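About us

Nanico is a small company in Wundville. We make one product, the Stodura hand gripper, and we offer the services which belong to it. Our customers are teams who want to teach robots to do housework and who need many recordings of a person doing the same work by hand.

We started in a rented room above the Declercq bicycle shop, and the first grippers were built on one table with one soldering iron. Today we have a proper workshop on the ground floor of the same building. The Declercq family is still our landlord and still repairs our bicycles.

What we offer

The Stodura is sold as a kit or ready assembled. The person holds it in the hand and opens and closes two fingers, with a camera looking at the fingers from behind. The finger pads can be changed when they are worn. We keep spare pads, screws and camera holders in stock, and we send them also to customers who bought the first version. The kit takes one quiet afternoon to build, and the printed guide has 35 pages. Please read the chapter on cables before you close the housing. Most of our support letters are about this chapter.

For teams who have no time to record, we do it for them. We go to real homes and work with clothes, bedding, dishes and small objects. Clothes are the most asked for and also the most difficult, as a thin fabric never lies two times in the same way. Since September we can deliver up to 400 recordings in one order, each one checked by a person before it is sent.

Until now we have shipped 846 grippers. Repair is free in the first year, and after this time we ask only for the parts and the postage.

Visitors are welcome in our workshop in Wundville, but please write to us first so that a table is free for you to try the gripper.

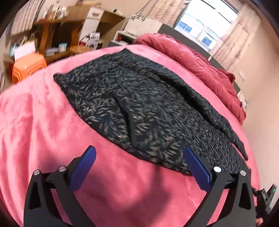
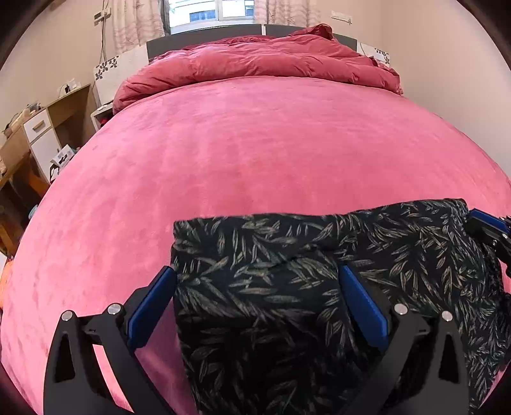

Garment work on a bed with the hand gripper, blue finger pads fitted. In the second picture the fabric is held between the pads.

Page last changed: 2018-12-14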